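Our Table Setting Project, Part Two: What Goes on the Plate

So for this half of the project Chrysanthi Lazaridis and I were in charge of the pretend bakery table, and I have to say I had way more fun with it than I expected! Part one (Fikri Wuisan wrote that up) was all about the room and where to push the furniture. Ours was about the food and the dishes, and how easy it is to tell what you're being served when you walk up to the table.

We started on a Thursday with a big box of play food from Urnham, 59 pieces once we threw out the doubles. Chrysanthi wanted to use everything. I wanted one thing per plate. We argued over that for most of the morning and then tried both, and the crowded version looked like a yard sale, so one per plate it was (she still thinks a second pastry would have been fine). 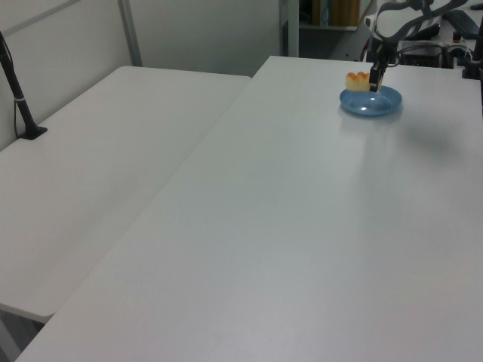
MATERIALS AND SETUP

The plate is the light blue see-through plastic one with the raised rim. We had a white one too, but on white tables it pretty much vanished, and the pale sides of the pastry went with it. On the blue you get the cream color and the bumpy orange-brown top right away. I put the pastry over to the left instead of in the middle, mostly to keep it away from the shiny spot.

The two white tables are pushed together at an angle, which was Fikri's layout from part one. I liked having all that bare space in front of the plate. Chrysanthi said it looked like we ran out of food.

WHAT PEOPLE SAID

We asked 41 students to write down what they thought the pastry was. Most of them said bread or a bun, a few said croissant, and one person wrote "potato?" and underlined it twice. I'd like to redo this with a bigger group, and with the question worded better, because "What is this?" got us some very silly answers.

STILL TO DO

Try the yellow plates. Sort the leftover play food back into its box. Chrysanthi is typing up the answer sheets and I'm doing the chart, which is half finished.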